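Ene Path Rake and Leaf Drag Set

For narrow paved lanes, estate paths and cycle ways under trees

Product code: 113
In stock at our Clullon store
Last update of this page: 23 September 2020

Overview

The Ene set is made for people who must look after a paved path between trees and who do not want to use a petrol blower for it. You receive one wide hand rake with flexible teeth, one leaf drag which you pull behind you on a strap, and one stiff edge brush for the border of the asphalt. All three parts fit on the same handle, so there is only one handle to carry and to store.

We developed the set at our workshop in Fistley, and we use it ourselves on the woodland lane at Dundden.
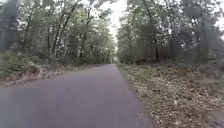 Leaves on asphalt are a small problem when they are dry and a big one when they have been rained on. They become flat, they stick, and after some weeks they turn into a brown paste where moss likes to grow. For this reason we advise to work early and often, and to start with the verge and only then go to the path. At Dundden the leaves lie in a thick carpet on the ground to the right of the asphalt, and a carpet like this can feed the path again with every wind. You do not need to remove it. It is good for the soil and for the small animals. It is enough to pull the first part back from the edge, one rake width, and leave the rest where it is.

What is in the box

Wide rake head, with flexible steel teeth
Leaf drag with strap and two clips
Edge brush head, stiff bristles
Handle in two parts, ash wood, with a screw joint
Spare screw and a small key
Printed instructions

The wide rake

The teeth of the rake are flat at the end and a little rounded. They slide over smooth asphalt without scratching it, and they do not catch in small cracks as thin wire teeth do. On bare earth the rake also works, but please press less. If you press hard on soft ground, the teeth take the soil together with the leaves and then you have a heavy pile.

The head is 40 cm wide in the narrow position. With the lever at the back you can open it further for light, dry leaves. We recommend the narrow position for twigs and for wet material.

The leaf drag

The drag is a flexible rubber blade on a light frame. You put the strap over the shoulder or hold it in one hand, and walk. The blade is set at an angle, so the leaves go to one side and form a line. On the way back you walk on the other half of the path and push the second line to the other verge. For a lane without kerbs this is the quickest method we know.

It is important to say what the drag cannot do. It does not collect anything, it only moves. It also does not go well over large stones or thick branches, so take these away by hand first, together with any paper or other litter, which should go into a bag and not into the woodland.
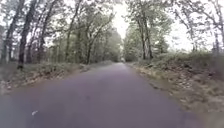

According to Clullon Path Group, which has used the set since May, the drag needed a little practice in the beginning. They wrote to us that the first lines were crooked and that the blade jumped when they walked too fast, but that at normal walking speed it stayed flat, and that they now use the drag for most of the work and the rake only for the corners. They also asked if we could make the strap longer for tall persons. We have done this, and the longer strap is now included in every set.

The edge brush

Where a path has no kerb, the edge is often the weak place. Leaves and fine soil collect there, small plants begin to grow in them, and slowly the path becomes narrower. With the brush you can clean a strip along the asphalt before the roots are strong. Use short movements, away from the path. Once or twice in a season is sufficient for most places.

The bristles are replaceable. When they are bent to one side you can turn the head around and use the other side, and only after this you need a new one.

Which paths it is suitable for

The set is suitable for asphalt, concrete and close-laid paving. On gravel we cannot recommend the drag, as it takes the small stones with it. The rake can be used on gravel in the wide position.

For a path under deciduous trees, where the crowns are close above, please plan several visits in autumn. One single visit at the end is much harder work than the same hours divided over the season. Under mixed trees the brush becomes more important than the drag, for needles are small and go under the blade.

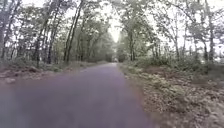 The second thing to plan is the direction. Start at the higher end of the path if there is one, and work with the wind in your back. If the path is used by cyclists, leave no pile on the asphalt when you take a break. We also advise a bright jacket under trees, where the light is changing all the time and a person with a rake is seen late.

Care and storage

Knock the soil out of the rake after use and let all parts dry before you put them away. The wooden handle likes a little linseed oil once a year. Do not leave the rubber blade lying in the sun, and hang the drag on the wall with the blade free, as a blade which stands on the floor all winter will keep the bend.

Technical data

Width of rake, narrow position: 40 cm
Height of drag blade: 30 cm
Handle: ash wood, two parts
Teeth: spring steel, painted
Blade: natural rubber, replaceable
Made in Fistley
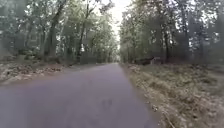 Can I buy the leaf drag without the rake and the brush?

The drag is sold also alone, with its strap and clips, but without handle. If you already have an Ene handle from an older set, it will fit.

Delivery and spare parts

We send the set in one long box. Please check the screw joint when it arrives and tell us if the thread is damaged. Blades, brush heads and handles are kept in Clullon and can be ordered separately with the product code at the top of this page. You can also collect your order at the Fistley workshop, but please telephone before you come.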